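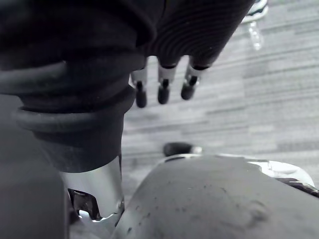 The Fomby Street branch library reopens in July, eight months after a burst pipe on the second floor closed the place overnight. Opening time is 10 a.m., same as before. Most of the money went into things visitors won't see – pipes, wiring, a new pump in the basement. The floor they will see. Pale gray, streaky, a plank-like pattern, and a long way from the brown carpet people remember. Branch manager Senad Berisha picked it from a stack of samples and says he has already heard complaints about the color.

"Someone told me it looks like a dentist's office," Berisha said. "Fine. It mops."

The water got 3,861 books. Most were in the local history and large print sections, which sat right under the break. Large print has been mostly replaced. Local history is harder, a lot of it was out of print and some of it was typed up by residents and never published at all. The branch is asking anyone with old school yearbooks, church cookbooks or town directories to call the desk before throwing them out. Copies are OK.

Plumbing work was done by Obradović, a family firm from across the river, and the electrical by Drosex. Both finished on schedule. The shelving did not. Atico, the supplier, delivered the first load in the wrong height and it had to go back, wich pushed the opening from spring to summer. The company has agreed to cover the extra storage costs for the books that survived.

Hours will be shorter to start. Doors close at 6 p.m. until two open staff jobs are filled, and the evening homework room stays shut for now. Story time is back right away, in the morning, ages five and under. Sign up at the desk. The room holds 8 families and there is already a waiting list.

The meeting room is bigger than it was, after a closet wall came out, and seats 142. Groups that had standing bookings before the flood get first pick of dates but they need to re-apply, the old calender was on paper and it got wet too.

Overdue books from before the closing – no fines. Bring them back through the slot on the parking lot side. The front slot is still sealed and will be untill the new door arrives.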